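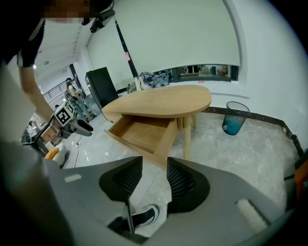
Gripper care FAQ
August 25, 2019 -- by the Gerkell bench blog

How often do you clean the finger pads?
After every 200 grabs, and sooner if they start slipping. I use a dry toothbrush and work along the texture, because fluff loves to settle in there. No solvents please! I tried one in April and the pads went sticky for days.

Do I have to take the fingers off?
Nope. Open them as wide as they'll go and you can reach both pads. I only take mine off when the linkage feels gritty, and then I lay the screws out in order -- I've mixed them up twice now.

How do I know the two fingers are still lined up?
Close them slowly on a strip of paper and tug. If one edge comes out easily, that side needs a nudge. After that I try a real drawer, empty, and pull it open a few times.
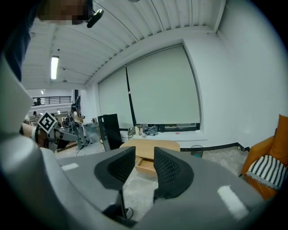
Drawer pulled out on the low cabinet, seen between the fingers.

What about the square marker?
Wipe it with a soft cloth and check the plate hasn't worked loose. If a corner is lifting, print a new one and redo the calibration (mine takes 14 minutes, longer if I'm chatting).

Will Estik pads fit the Matar body?
The newer ones do, yes. The old ones need a thin shim, and I'd just buy the new ones.

Questions? Write to the Gerkell bench, Balgate | © 2019 Gerkell | Back to top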